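Grants > Youth Sport > Progress Reports

Trirnlow Girls' Hockey: where we are at the halfway point

Wednesday, March 28, 2018
By Agata Rizzi
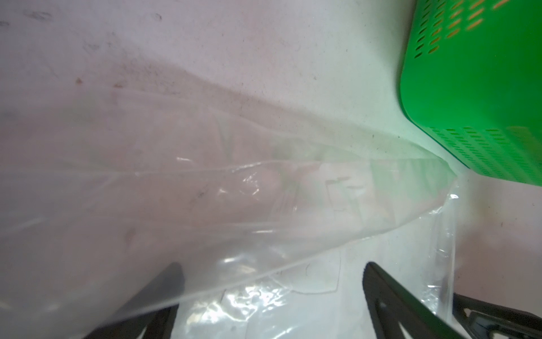 Clear plastic bag on a pale, speckled surface.

Hi all — I promised the Umard fund a proper update before the spring session, so grab a coffee!

We have 33 girls signed up now, in 2 age groups, and the younger group is full. I had to start a waiting list last week (a nice problem, I know). The older group still has room, mostly because it skates so early on Saturdays and teenagers are teenagers.

Money first, because I know you'll scroll for it. We've spent $2,116 of the grant so far, nearly all of it on ice time and goalie gear. The Piątek rink gave us a better rate once we agreed to take the late slot, and I put the savings toward a second set of leg pads. Helmets are still on back order. Editz, our supplier, now says April, and I'm calling them every few days to keep it that way.

On the ice, things are going well. The younger girls can all stop on at least one side (!) and we've moved on to passing in pairs. We played our first real scrimmage against the boys' squirt team and lost, but it was close until the third period and the girls talked about it for days. Almost 200 people came to watch, which I did not expect and neither did the snack bar.

What I still need from you is a yes or no on moving the leftover travel money into coaching clinics. Two of our moms want to get certified and the sign-up closes soon — an email is fine.

Last updated: same day, with the corrected ice time total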